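Wukasen Open Day

The Wukasen Open Day is a public visiting day held at the Pelkonen Building in Wuleo, where the robotics workshop Ikov shows its two-armed robot table to anybody who cares to come and look. It was first held on Aug 23, 2020, and it has been fondly known in the town ever since as "the drinks day," after the table of bottles, ice and lemons that takes up most of the visitors' attention. The name Wukasen belongs, properly speaking, to the project and not to the day, though the two are mixed up so often in local talk that even the sign at the front door of the building has been known to leave one of them out.

Background

Ikov had been working on household and kitchen tasks for a good while before it thought of letting the public in. The Wukasen project grew out of a simple wish to have two robot arms do the kind of small, fiddly jobs that a host does without thinking before guests arrive: carrying bottles to the table, setting out glasses, putting ice in a bowl, cutting a lemon. The idea of a visiting day came from Lowri Prosser, who looked after the workshop's visitors and who felt that the people of Wuleo, many of whom walked past the building every morning, ought to have the chance to see what went on inside it. Prosser wrote the first program sheet herself, and much of her wording (including the much-loved line "please ask us anything, we like to talk") is still printed on it.

A trial evening for families of the staff went well enough that the public day followed soon afterward. Visitors were let in by small groups, with time slots handed out at the door, and there were 12 showings over the course of the day. The visitor book has 407 names in it, not counting the very small children, who were mostly signed for by whoever was holding their hand.

The drinks table

The heart of the day is the drinks table, a long work table which the two arms share. The things on it are ordinary household goods, and the project has always made a point of buying them in regular stores, on the thinking that a robot meant for the home ought to get used to the things homes have in them. Bottles are kept in wire racks and carriers with a coppery finish, and these have become something of an emblem of the project — a small drawing of one appears on the program sheet, and children are given it to color in. 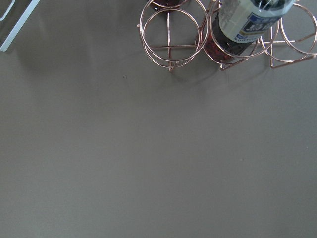
A dark bottle in the wire rack, with an empty holder on either side of it.

Wire racks of this sort are harder for a robot than they look. The metal is thin and shiny, and a person standing over one sees straight through it to the table underneath. A camera sees through it as well, and has to sort out which bright line is the rack, which is a reflection on the glass of a bottle, and which is only a shadow. Guides at the open day like to hand a rack around the group and ask people to find the best place to take hold of it, and there are generally as many answers as there are people in the group. The talk that follows is a favorite part of the visit for a good many regulars, some of whom come back with a theory they have been working on at home.

Showings

A showing opens with a short welcome, after which the guide names the task that will be tried and the visitors are asked to keep behind the line on the floor. Bottle work is usually put early in the program, as it is easy to follow from the back of a group. The gripper takes the carrier and lifts it with the bottles still inside, and the guide talks about weight and balance, and about how slowly one would carry a full carrier across one's own kitchen if the floor were covered with somebody else's cables.

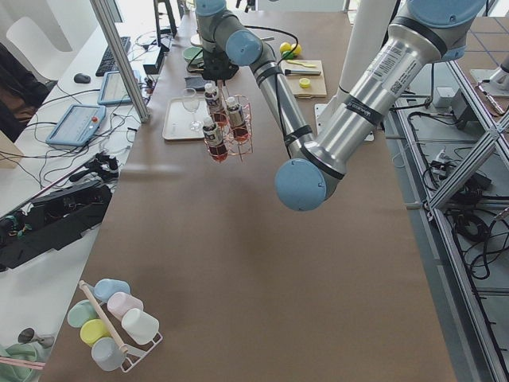 Questions are taken all the way through, and a showing is happily stopped for a good one. The question asked more often than any other is how the arms keep from bumping into each other. The guides explain that the space over the table is planned out for both arms together, so that neither one is sent where the other is already working, and that the people at the desk have teach pendants within reach, each with a red stop button. The second most common question is whether the robots can pour, and the answer has changed a little from year to year, so returning visitors are encouraged to ask it again.

Later showings turn to the setting of the table: bowls, ice, fruit and glasses. Stemmed glasses are looked upon by the staff with a certain amount of respect. They may be kept lying on their sides in a wire rack, as one would keep them in a cupboard short on height, and getting one from there to a tray, standing up on its foot, calls for a turn of the wrist that took the workshop a long stretch of patient effort. Cutting fruit is kept short, and the lemons are a great draw all the same, particularly among the younger visitors, who tend to give them names.

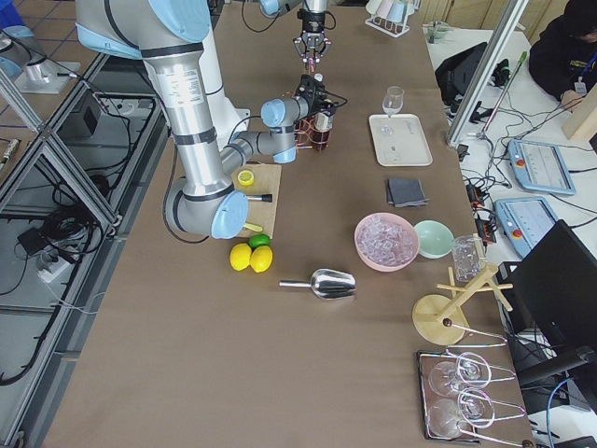
Between showings the staff put everything back where it started, which takes longer than most people expect and which visitors are welcome to stay for. Prosser used to say that she learned more about the project from watching the reset than from any of the talks, and she would steer the more curious guests toward it with a cup of coffee and a chair.

Reception

The day was received kindly in Wuleo. Teachers at the local schools asked for a weekday version, and one was put on in September of the same year, with a longer question period and a worksheet on levers and grip. Some visitors wrote in the book that they had expected faster machines. Others had enjoyed the slow pace, as it let them see each movement and talk it over with their neighbors while it was still going on.

See also

Pelkonen Building
Ikov
Culture of Wuleo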